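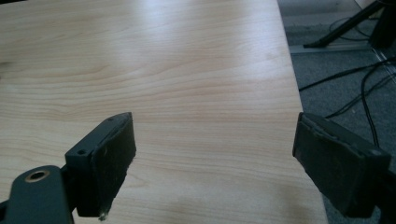

Thu 24 September

Table 2, Brirkham room. Started at nine, stopped for lunch, finished a little after four.

Jobs carried over from the last entry: wobble, glare, edge on the window end, sticky residue, move the power strip. Got through all of them except the edge, which is half done.

Wobble

Put the long level across the top both ways. Off lengthwise, good crosswise. Height at the door end is 29 inches on the nose. The window end was low at one corner, and that is the corner everybody has been folding cardboard under since April. Took the cardboard out. The foot on that leg had backed out of its insert. Ran it up until the bubble sat in the middle, then leaned on each corner in turn. Still a small knock.

The knock was the apron bolt on the same leg, finger tight. Snugged it with the 5 mm key. Went around and did the others while I was down there. Two more were a little slack, none as bad. No knock now. Checked it again after lunch with the heavy vise box on the corner and it stayed put.

The inserts are only pressed into the leg ends, so don't drag this table with weight on it. Lift it or get a second person. I think dragging is what backed the foot out, but I didn't see it happen.

Note for whoever does tables 1 and 3: they came from Burico in the same order as this one and have the same feet. Bring a kneeling pad.

Glare

Zewditu Araya has been complaining about this one and she's right. The top is pale, with a slight sheen to the laminate, and with the ceiling lights on you get a wide white patch where the grain just disappears. She does the small sorting and the labels there and keeps losing clear parts in it.

Tried, in this order:

Ceiling lights all on, blind open. Worst. Patch is wide and soft at the edges and moves as you move.

Ceiling lights all on, blind down. A bit better at the window end, no change in the middle.

Back row of ceiling lights off, blind down. Much better from the stool on the long side. Someone standing at the end still gets it.

Back row off, clamp lamp on the left, low and pointing across the top. Good for seeing small things because they throw a shadow. Bad for reading labels, and you catch the bulb if you lean forward.

Gray felt mat on the top, lights as normal. No glare on the mat at all. Clear parts easy to see. Felt sheds, though, and I was picking lint off the tape within ten minutes.

Back of a cutting mat, matte side up, lights as normal. Nearly as good as the felt and doesn't shed. Going with this. Zewditu tried it for half an hour in the afternoon and wants a bigger one. The one we have covers her work area but not the space where she puts finished trays.

Also tried wiping the top with the duller of the two cleaners to see if the sheen was buildup. It wasn't, or not much of it. The finish is just like that. Don't take a scouring pad to it. I tried one on the offcut in the scrap bin and it went cloudy in a few strokes and would not come back.

Asked for two of the matte panels for the back row of lights. No price yet.

Edge

The lip is rounded over and on the long sides it's fine. Ran a fingernail along both and nothing caught. On the short side at the window end it has let go for about a hand's width near the low corner. You can get a sheet of paper under it but not a card. My guess is water from the plants that used to be on the sill, but it could as easily be from chairs being pushed into it.

Vacuumed the gap with the brush off, then worked a folded strip of 220 paper in and out to clean the faces. Got some old glue out in crumbs. Vacuumed again. Used Adent contact glue, the thin one, put in with a piece of card. Waited until it went dull, pressed it closed, rolled it with the small rubber roller. The middle of the split closed up right away. The end nearest the corner wanted to spring back, so I put tape over it, then a scrap of softwood and a bar clamp. Leave the clamp on. I've put a note on it.

If the end is still lifting when the clamp comes off, the next thing is to warm it with the iron through a cloth and press it again. Low setting. Do a test on the offcut first, the end that isn't already cloudy.

I got a smear of glue on the top next to the clamp. Rubbed it off with a thumb while it was still rubbery. Solvent not needed. Keep acetone away from this surface in any case, there's a dull spot on table 3 from that.

Residue

Label glue, mostly, along the side where the label rolls sit. You can feel it with a flat hand before you can see it, especially on the pale wood grain. The pattern is wavy and busy enough that a clear smear doesn't stand out unless you get your head down and look along the top.

Warm water with a drop of dish soap took off maybe half. Let it sit under a damp cloth for five minutes, then the plastic scraper held flat. That got nearly everything else. The last of it came off with the orange cleaner on a rag, followed by soapy water, followed by plain water, followed by a dry cloth. The orange cleaner leaves an oily film and tape won't stick to it, so don't skip the rinse.

Scraper should be the blue plastic one. The metal one is back in the drawer where it belongs and I would like it to stay there.

Lint and dust: a dry cloth just moves it around on this finish. Slightly damp microfiber, one direction, turn the cloth over, go back. Anything with a foam or rubber face that gets set down on the table will pick up whatever is on it, so it's worth a wipe before starting and again after lunch. Takes a minute.

Power strip

Was lying on top at the back, with the cord hanging over the edge into the walkway. Moved it underneath, screwed to the inside of the apron on the long side away from the door. Used the short pan heads. Check the length before you drive anything upward into this table. The first screws I picked out of the jar would have come close to coming through the top. Cord now runs down the leg with two hook-and-loop ties.

There is one outlet still free. The label printer and the clamp lamp are on the strip. The vacuum goes in the wall.

Odds and ends

Stool by the door end has a split glide. Replaced it from the bag in the hardware drawer. Bag is down to 8.

The Savolainen catalog has matte bench mats in a larger size. Zewditu has the page marked. The item number ends in 2,627 or 2,672, I can't read my own writing, so check before ordering.

Out of 220 paper after today. Rubber roller cleaned and back on its hook.

Someone asked if we should put a sheet of hardboard over the whole top and be done with it. I'd sooner not. It would fix the glare, but the light color is handy for finding dropped screws and dark parts, and hardboard drinks up anything you spill. If the big mat doesn't work out we can talk about it.

Still to do

Take the clamp off the window end and look at the edge.
Order the mat, after checking the number.
220 paper.
Feet and apron bolts on tables 1 and 3.
Price on the light panels.
Put a strip of tape on the floor so table 2 goes back in the same place after the floor is vacuumed. It was a few inches off this morning, and the power cord has less slack now than it used to.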